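Workshop notebook - Mitdale bench, January

Morning

Started on the stop and start buttons for the Porkbridge conveyor. Kirsty Ellwood wants them as loose parts first so we can check them before anything gets screwed down. Last time we fitted everything into the box and then found one contact block was the wrong type, so the whole thing came apart again.

Cleared the brown table and wiped it. Tools are in the gray drawer under the vise, not in the blue one, where the label still says they are. Somebody should move the label.

The drawing from Mokgethi calls for a red mushroom head on normally closed and a yellow one on normally open. It says nothing about which way round the terminals should face once the heads are in. I would like the screws to be reachable with the lid off, so I am going to work that out on the bench and mark up the drawing afterward.

Looked at both switches before testing. Caps feel firm, no play in the collars. The color marks on the contact blocks agree with the drawing: reddish on the one under the red cap, green on the one under the yellow. The side terminals are the thing to watch. Laid next to each other with the caps pointing the same way, the red one has its terminal on the right and the yellow one has it on the left, so the two face each other across the gap. The orange box is on the table too, for trying the heads against.

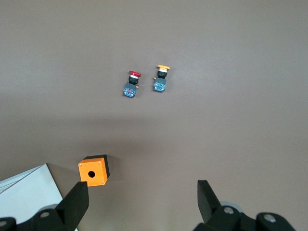 Continuity check

Meter on the lowest range, leads shorted first, reading zeroed.

Red: closed at rest, opens on press. Pressed it 100 times by hand and checked again, same result.

Yellow: open at rest, closes on press. Same 100 presses. One reading jumped around near the start, but I had the probe on the edge of the screw and not on the face. Held it properly and it stayed steady for the rest.

Kirsty asked if 100 is enough. The Plornamano sheet asks for 1,000 on a new type, but we have used these blocks before, so I am leaving it there unless Porkbridge complains.

Terminals

If both heads go in the way they were lying, the side screws end up close together and a driver will be awkward. Turning the yellow block half a turn puts its screw on the outside. The wire then has to go around the back of the block, so allow extra length on that one. Cut it at 14 cm and trim later.

Still not sure about the cable entry. Mokgethi has it at the bottom, Porkbridge asked for it at the side on the phone. Need that in writing before I drill.

After lunch

No answer on the cable entry. Put the switches back in their bag and wrote the test results on the outside.

To do:
- get the entry position from Porkbridge
- order ferrules, only 3 left of the small size
- mark up the drawing with the yellow block turned
- find out who has the step drill

Kirsty has the bench until four tomorrow, so the drilling will be after that.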